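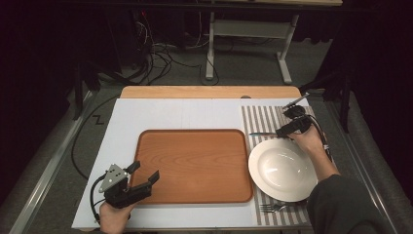 Chapter 4
Budgeting for a Table-Setting Work Cell

A gripper is often the cheapest item on an equipment plan and the one that causes the most trouble later. Buyers tend to start with the arm, spend most of the money there, and fit everything else into what is left. This chapter works in the other direction. It starts with the objects to be handled, moves to the tools that touch them, and only then gets to the arm, the table and the floor.

Our running case is the Clernham site, a training kitchen that planned one cell for laying out trays, plates and flatware. Natalia Villaseñor wrote the first plan in August with a tooling budget of $1,200. Her worksheets appear at the end of the chapter, including the lines she later crossed out.

4.1 List the objects before the equipment

Write down every object the cell must handle, with its size, weight and surface. Glazed plates go on one line and flatware on another, even if one tool may end up serving both. For each object, note where it can be held. A plate can be held by opposite sides of its rim, so the opening between the fingers has to be checked against the widest plate on the list – the average plate is no use here. 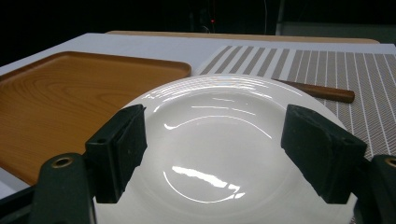 4.2 Price the fingers separately

Fingers wear out and should have their own line in the budget. Ask each supplier for the price of a replacement set and the delivery time. Clernham received quotes from Ronenau and Esquivel. The Ronenau gripper cost $100 more, but its finger sets shipped in 4 days against 19 for the other. Villaseñor chose Ronenau and put two spare sets in the first order.
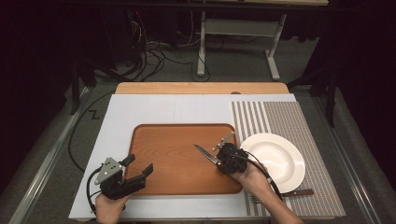
Table space is the next cost, and plans often leave it out. The purchase price of a table is small, but the floor it takes up may be charged to the project every month. Measure the area the objects need, then add room for the tools to come in from the side and for the cables that follow them. A cable that runs back along the forearm from the gripper needs slack for the full reach, and one that lies in an arc on the floor beside the table takes up space that no one else can use. Enter both on the layout sheet. At Clernham the first drawing showed only the tabletop, and the Larnimeck table ordered from it had to be exchanged for a narrower model.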